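# Rec league roster question - adding a goalie after the freeze date??

**wingnut_murngate**

Ok so need help fast, captains meeting is tomorrow night and I'm getting three different stories.

We play in the Murngate adult league, C division, Sunday late slot. Our goalie Boris Kovačević blew out his knee and he's done for the season, maybe longer. Roster freeze was Mon 15 January. He got hurt after that of course. We have one guy who'd come over from Pralham and play for us the rest of the way, he's registered there as a skater but has played net most of his life.

The rule sheet says no adds after the freeze "except goaltenders in case of injury, subject to approval." Doesn't say whose approval. Doesn't say if he has to be registered as a goalie already. Doesn't say if he counts for playoffs, and that's the part I really care about becuase we are fourth and the top four go.

Things I've tried:

- emailed the league, got the auto reply
- asked the Hanex captain (they had the same thing happen last year), he said "just put him on the sheet"
- asked a ref, who said do NOT just put him on the sheet

Also the fee. Full season is 415 and they want the whole thing even for a late add?? Our guy is not paying 415 for seven games plus maybe playoffs. I'd chip in but the team account has 183 in it and that has to cover the tournament deposit.
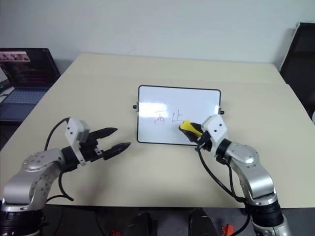 Other thing is games played. Somebody told me you need a minimum to be playoff eligible and if we wait two more weeks for an answer he can't get there. So do I play him Sunday and risk a forfeit, or borrow a sub goalie and lose the game off his count?

Anyone been thru this in our league or one run by the same people? Thanks

---

**backcheck_dad**

Been through it. Long answer, sorry, typing on lunch.

Approval = division rep plus the registrar. Both. In writing. A text counts if it's from the rep's own number, that's how ours was done, but get the registrar by email. The auto reply goes to a general box that gets read maybe once a week in season. Call the rink office and ask for the registrar's direct address, they'll give it to you.

What to send:

- injured player's full name and jersey number
- date of the injury and which game
- doctor's note or urgent care paperwork (a photo is fine, ours was a photo, half of it was blurry)
- new guy's name, his registration number from Pralham, and a line saying he'll be used ONLY as a goaltender

That last line matters. The exception is for goalies so the league doesn't want teams sneaking in a ringer and then skating him on the second line. If he's registered as a skater somewhere else they can still approve him, but they will look at his level. Has he played A or B in the last two seasons? If it's A as a skater you might get push back. In net they rate separately and a lot of guys are much lower as goalies. Say so in the email, don't make them ask.

Do NOT play him Sunday without the approval. The ref is right and the Hanex captain is, well. Hanex got away with it because the other team didn't protest. An ineligible player is a forfeit, 1-0 loss on the books, and the captain sits a game. You're fourth. Don't.

Playoff minimum: for skaters it's a flat number of games, for goalies it's lower, and with an injury replacement the rep can waive it if there weren't enough games left when he was approved. Ask for the waiver in the SAME email. We didn't, and had to go back and beg the week before the semis, and it was a mess. Our guy found out he was cleared in the parking lot.

Money: they prorated ours. It isn't on the site. Ask the registrar for the "replacement rate" and see what they say. Also Boris should ask for his own refund, before the end of the season, not after. They gave our hurt guy a credit toward summer hockey instead of cash, good til June.

For Sunday just get a sub goalie off the approved list. The rink desk has it. Usually you pay their ice and buy them a beer.

---

**fiveholefarouk**

just play him lol. refs in C never check the sheet

---

**backcheck_dad**

They check when the other bench asks them to. And with a standings race the other bench is going to ask.

---

**PatsInNet**

I'm on the sub goalie list, so, a few things from the other side of it.

Not sure the above is right on the text message thing. It was ok a couple seasons back but I heard they want everything through email now after the mess with the Farouk Flooring team (no relation to the guy above I assume). Wouldn't rely on a text.

Level thing is real. I'm a B skater and a C goalie and had to explain that twice. They have two ratings on your profile and if the goalie one is blank it just copies the skater one over. Tell your guy to log in and look TODAY. If it's blank he has to request one, and that takes a few days by itself. This is probably what will hold you up more then the approval.

Gear, since nobody brought it up. Is he set? If he's mostly been skating out his pads might be old. I replaced mine this fall and it was 1,070 for just leg pads, used. If Boris is out anyway and they're close in size, ask to borrow. Chest protector is harder to share, get his own.

For subs don't wait til Saturday. Late Sunday slot is the hardest one to fill, most of us have work. Call by Thursday. If you get turned down by everybody on the Murngate list, Pralham keeps its own and the rink desk will usually accept those names, but clear it with the rep first.

And take the printed rule sheet to the captains meeting. The rep is normally there. Catch him before it starts, afterward he's out the door.

---

**wingnut_murngate**

Ok this is great. He checked and yep, goalie rating is blank. Requested one just now. Email to registrar is going out tonight with the waiver ask in it, and I've got a call in to two subs for Sunday.

Boris says the pads are available but he wants them aired out after every game, and his stick is off limits.

Will post back when I hear on the fee.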